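4.3 Looking after the hands and wrist cables

Before you start, bring both arms to rest and press Hold on the Stusport controller. Please give them a moment to settle, even if you're in a hurry!

1. Check the small green light on each forearm. If it's blinking, wait until it stays steady.

2. Follow the wrist cable from the hand all the way down to the floor. It should hang in an easy loop, with enough slack for the arm to reach the far side of the table.

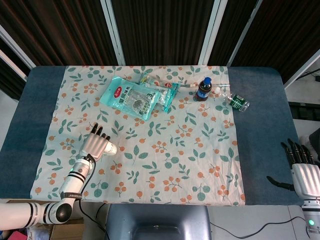
3. Wipe the black fingertips with a soft, barely damp cloth, and let them dry before the next run.

4. Open and close each hand five times from the Service menu. A little stiffness in the first two is fine.

Note: Cevberg hands need fresh fingertips every 800 hours. The spares come in a small bag, part 138, and it's a good idea to keep one handy.

Caution: Never pull on the cable to move an arm (we know it's tempting). Lift the forearm from underneath, using both of your hands.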